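Likgate Control Software
Progress report to the Bauerfeind fund, second period
Wednesday, May 29, 2024

Summary

Work on the control and planning software is on plan apart from the transparent-object work, which is behind. The drinks task now runs from start to finish under the new planner on the Bisham bench. The logging tool is in daily use. We ask for no change to the budget and one change to the order of the remaining work, set out at the end.

1. Planner

The old planner treated each arm as a separate job and passed a lock between them. This was simple to test but left one arm idle for long stretches, and a fault in one job could leave the lock held. The new planner, Geltska, keeps a single timeline for both arms and both hands. Each step lists what must be true before it starts and what must stay true while it runs. If a condition fails, the planner stops both arms and goes back to the last step it can safely repeat.

Geltska replans in 50 ms on the bench computer for the drinks task. The target in the proposal was 198 ms. We have not yet measured it on the longer table-clearing task, where the number of open steps is larger, and we expect it to be slower there.

2. Hand control

Finger control has moved from fixed positions to a force limit for each finger. The hand closes until the limit is met, then holds. The thumb has its own limit because it pushes against the front of the object while the fingers come round the side and back. Setting the two together had caused the grasp to drift.

The drinks task is the main test for this. The right hand holds the glass under the spout of the coffee machine, and the left hand is kept open over the table in a ready pose until the planner gives it a step.

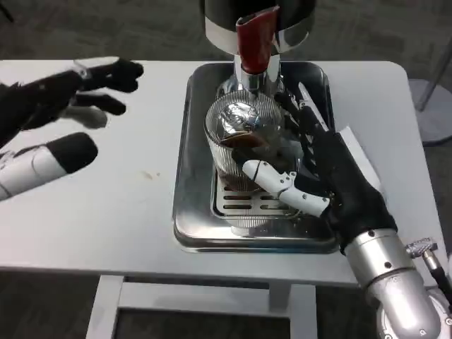 3. Perception

Clear glass remains the hardest part. The depth data has holes wherever the glass is, and the ribbing on the cup adds false edges. Reflections from the steel drip tray were being read as part of the object. We now mask out the tray using its known shape and fit a simple cylinder to the colour image instead of the depth image. This works well with the glass upright and poorly once the fingers cover most of it. During a hold, the software therefore relies on the joint readings from the hand and ignores the camera estimate of the glass.

Estimating the fill level from the camera is not finished. The present version is off by up to 20 mm with dark coffee and is not used for any decision.

4. Tooling

Every run is now logged with the plan, the joint readings and the camera stream on one clock. A run can be replayed at the desk with a changed planner setting, without using the bench. Replay start-up has come down to 10 seconds. Settings are still kept in two places, and this has caused one wasted day of testing. They will be merged in the next release.

5. Problems and risks

The force limits were tuned on one glass. Other cups will need their own values until we have a way of setting them at first contact.
The carry step is slow. The speed cap will stay until the stop behaviour has been reviewed.
The arm driver drops messages when logging is set to its highest level. A fix is being tested.

6. Next period

We would like to bring the first-contact work forward and move fill level back, with delivery in December. The table-clearing timings will be included in the next report.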